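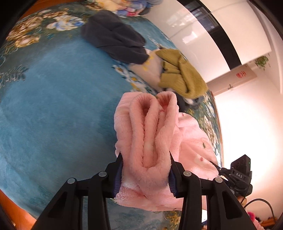 # About Lasell

Lasell is a small company in Skindgate. We write the control software for Areritz, a two-finger arm that picks up, sorts and folds clothes. We also collect the recordings that the software learns from. People on our staff take hand-held grippers into ordinary homes and handle clothes the way the arm will have to, on beds, sofas and floors.

Most of this page is about a fault we had. Customers and job applicants ask about it, and we would like them to get the details from us.

## What went wrong

On January 10, 2020, an Areritz arm at our workshop in Skindgate gripped a fleece jacket by the sleeve while a technician was straightening the cuff. The arm already had a good hold on the sleeve. Its software decided that it didn't, opened slightly, closed again with more force and began to lift. The technician's hand was inside the cuff. She pressed the stop button and the arm stopped moving, but the fingers stayed closed, and it took 20 seconds to free her hand using the manual release.

She had a bruised thumb and two sore fingers. She was back at work the next morning, and she took part in the review that followed.

We shut down every Areritz arm in the building that afternoon and told our one outside customer, Pelupessy, to do the same. They run two arms in a linen and workwear laundry. Theirs had not hurt anyone, but when their operators went back through the logs they found the same repeat grip on padded jackets.

## What we found

The arm judges whether it is holding something partly by how far its fingers have closed. With a shirt or a pillowcase, the fingers end up nearly touching. With fleece and heavy knits they stay farther apart, and the gap shrinks slowly as the pile gets squeezed down. Our software read that slow movement as cloth slipping out. It answered by gripping again, harder.

The software had learned this from us. We had 2,028 recordings of garment handling at the time, and almost 80 percent of them showed thin, flat fabric. Fleece was in the set, but the labeling tool had marked many of those grasps as failed. The people who made the recordings had noted good grasps on their sheets. No step in our process compared the sheets with the labels.

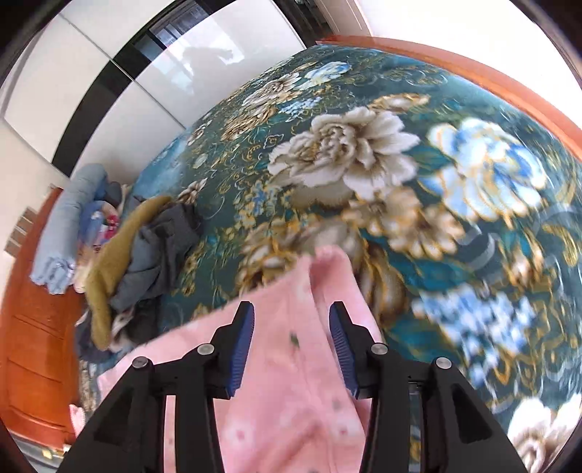

We took the whole set out of use and went back to collecting on thick and soft materials: fleece, chunky sweaters, quilted covers, and mixed piles where one garment lies across another. A fold in the middle of a garment is recorded separately from a cuff or a hem. Each grasp is labeled by the person holding the gripper, and a second person checks the label without seeing the first one. If the two disagree, the recording is left out until someone has looked at it again.

The stop button was a separate problem. It cut power to the arm joints and left the gripper in its last position. That had been a design decision, made so a stopped arm would not drop what it was carrying. For an arm that only handles clothes it was the wrong decision, and it was ours. The drawings had been signed off by the same person who wrote the requirement.

## What changed

- The stop button now opens the fingers as well as stopping the arm.
- A second grip on the same item can't use more force than the first.
- After two attempts the arm lets go and waits for an operator.
- Hands stay out of the work area while the arm is powered. The gate switch enforces it. Before, we relied on a painted line.
- Safety drawings need a signature from someone outside the design group.

We ran 202 test picks on fleece with the new software before turning the arms back on. The fault didn't recur in those tests. We still get missed grasps on long-pile fabric, usually when the fold is shallow, and the arm is slower on thick items than it used to be. Pelupessy keeps padded jackets off their line for now, and we agree with that.

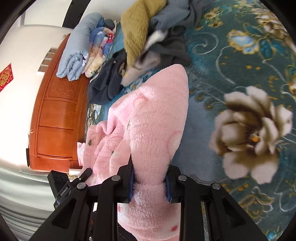
*A fold of pink fleece held in a hand-held gripper, on a floral bedspread.*

## Who we are

Sille Grímsdóttir started Lasell and still runs it. She came from textile machine maintenance and does much of the fault work herself. The rest of us are split between software, the workshop and home recording. The recording staff are employees, paid by the hour including travel, and any of them can pull a recording from the set without asking a manager.

Home recording is done by agreement with the people who live there. They can ask us to delete their session later, and we do it.

## Reporting a fault

If you operate an Areritz arm and it does something you didn't expect, stop it and call the workshop. Please leave the garment where it is if you can do so safely, and write down what the material is. Reports go into the fault log, which any customer may read on request. The full report on the January fault is in there too, with names removed.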